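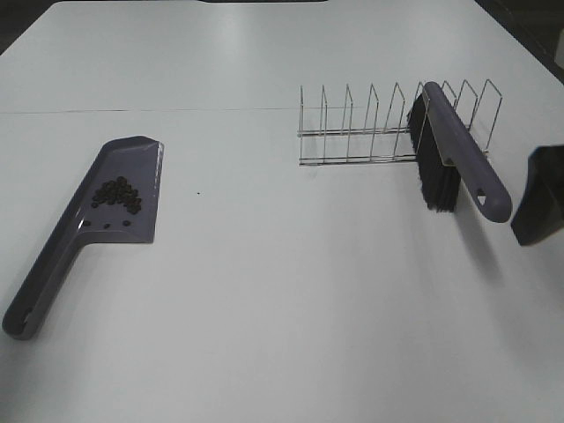
Workshop notebook, Plilow site, sample preparation room
Entry for May, opened 08:40
Entered by: Regula Moser
Copied to: Kadri Lill, Thanasis Deligiannis, Marianna Sobczak

Subject: bench clearing between lots, station 2, and its effect on shift duties

1. Background

Under the present procedure the person grading a lot also clears the bench before the next lot is opened. Stray beans left on the surface can be carried into the following sample, and the grading record is then void for both lots. Two voided records in the Rankin series were traced to this cause last winter. Management at Gurkevley has asked that the clearing step be moved to the two-arm station where practicable, and that the effect on the staff concerned be recorded in this notebook along with the technical results.

The task as defined for station 2 covers picking up the dustpan, picking up the hand brush, sweeping spilled beans into the pan, and returning the brush to the rack. Emptying the pan remains a manual duty for the present. Kadri Lill has asked that this be stated in every entry, as two colleagues understood otherwise.

2. Arrangement of the bench

The wire rack stays at the back of the table with the brush at its right end, handle toward the front right. The dustpan is kept on the left. The earlier arrangement, with both tools laid flat side by side, was withdrawn after the brush rolled under the pan on repeated attempts. The rack is an ordinary dish rack from the kitchen supply order. Thanasis has requested a proper holder; see open items.

Program version is Illa, second revision. Speed is limited to the lower setting whenever a person is inside the marked floor area. Beans used for trials come from the reject bin and are not returned to stock.

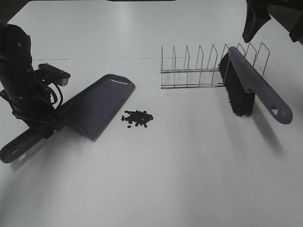
Station 2, dustpan held at the left, beans in front of the lip, brush in the rack.

3. Observations

The grip on the pan is best taken close to the point where the handle meets the scoop. Gripping further down the handle lets the lip lift, and beans then pass underneath. Marianna Sobczak noted that she holds the pan in the same place when she does the work by hand, and the taught position was taken from her.

Small fragments and chaff are still missed more often than whole beans. The acceptance check will therefore remain visual, by the grader, before a lot is opened. A damp cloth is to be used if specks remain. The cloth is not to be left on the table, as it has been picked up once in place of the brush.

Sweeping is slower than by hand. This was expected and is acceptable so long as the grader is able to complete the paperwork for the previous lot in the same interval. On the morning shift this was the case. On the late shift the forms are done in a different order and the grader was left waiting. Form order to be reviewed with the late shift before any change is made to the program.

4. Effect on duties

The trial block is set at 400 lots, of which 389 have been entered. The remainder will be run under normal supervision. Following that, Ursina Kälin will decide whether to release the station for the larger block of 2,000.

Graders report less bending and less interruption. They also report that they now feel responsible for a step they do not carry out themselves, and two have asked who signs if a lot is contaminated after the station has cleared the bench. For the duration of the trial the signature is that of the shift lead. The grader does not sign for the clearing step.

Marianna has raised the matter of training. New staff have until now learned the look of a clean bench by clearing it themselves. It is agreed that every new grader will clear by hand for the first month, at station 1, which will not be converted.

No post is being reduced in connection with this trial. The time released is assigned to cupping preparation and to the backlog of retained samples, now standing at 1,000 bags. Kadri is to confirm the assignment in writing, as the verbal notice did not reach the late shift.

5. Open items

Holder to replace the rack: Thanasis, drawing outstanding.
Wear on brush bristles: inspect at the end of the block, spare brush in drawer 4.
Late shift form order: Kadri and Marianna.
Wording of the signature line on the clearing record: Ursina.
Floor marking near the door has lifted again. Retape.

Entry closed 11:15. R.M.

Added 14:20: Thanasis reports that the new holder will need two fixing holes in the tabletop. Not approved until the seam between the table sections has been checked for level.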